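Notebook, seal testing
05/11/2023

Started the humidity soak over again. The first round is no good and I'd rather write down why now than argue about it in September.

What we were told: the Winow film keeps crackers crisp for 300 days at room conditions, and the proof is a one-page sheet with a curve on it. The curve has four points. No error bars, no humidity listed, no mention of whether the packets were filled or empty. Desta thinks I'm being hard on them. Maybe. But I have drawn nice curves through four points myself and I know what they are worth.

What we did in round one: 116 packets, half Winow film, half the Pamis film we already use, all sealed on the old bar sealer, into the damp cabinet, weighed every morning. Winow came out ahead by a lot. Everyone was pleased except me. Went back through the sealing log and Vega had sealed nearly all the Pamis packets before lunch, when the bar was still coming up to temperature, and the Winow ones after. So we may have tested films, or we may have tested the sealer warming up. The numbers can't tell us which. I've struck the result from the summary and left the raw weights in the folder.

Vega, if you're reading this, no blame. The sheet didn't say to alternate. It does now.

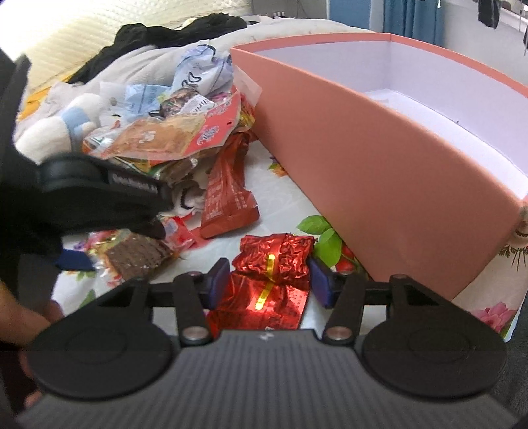
Round two plan. Alternate films packet by packet. Bar on for an hour before the first seal. Same person seals all day. Ten blanks with no cracker inside, because I want to know how much of the weight gain is just water sitting on the outside of the film. Amanuel says wiping them down handles that. I asked how he knows and he said it always has. We'll do the blanks.

Also moving the cabinet probe. It hangs near the door and reads low every time somebody opens up to look, and people open up to look constantly. Ayana taped a note on the door. I give the note two days.

Notes on the squeeze test, while it's fresh. The Fikre method sheet says to press the packet under water and watch for bubbles. Fine for big leaks. For small ones I don't trust it at all. I pressed the same packet three times and got bubbles, no bubbles, bubbles. Creases trap air and let it go when they feel like it, and that looks exactly like a leak. Tươi suggested dye instead: a little dyed water inside the seal, wait, then see if color creeps along the fold. Slower, and it ruins the packet, but at least there's a stain you can show to someone else. Trying both on the same batch so we can see how often they disagree. My bet is often.

The other thing that bothers me is corners. Almost everything written about film talks about the flat area, where the film is perfect. Packets don't fail in the flat area. They get picked up, stuffed in a bag, sat on. A film that passes flat and cracks at a fold is no use to anybody who eats crackers. Asked the Winow rep for fold data and got the same one-page sheet again with a friendlier email on top. 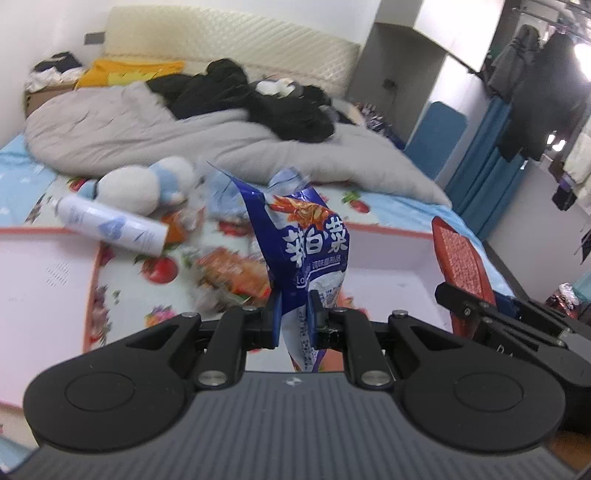

Dark blue and white snack packet, creased, with one long thin corner.

Fold test, first try: crease by hand, open, crease again, then dye. By hand is a problem. Desta creases like he's closing a letter and I crease like I'm angry at it. Need a weight and a flat edge. There's an 800 gram block in the drawer that will do until something better shows up. Set it on, count to ten, lift. Write down who did it anyway.

Cost, since it will come up at the Wellis meeting: switching films means buying a minimum of 1,266 meters, and the quote is good for one month only. That kind of deadline makes me want to go slower. If the film is as good as they say it will still be good when the quote runs out.

To do
Order more dye, the green one stains the bench
Check the scale against the brass weight before AND after each morning's run
Ask Amanuel for the old wipe-down numbers, if there are any
Relabel the round one folder so no one quotes it by accident
Borrow the second timer back from Ayana

Bar sealer drifted again after four o'clock, log says a few degrees. Didn't seal anything after that. Picking up with the blanks tomorrow.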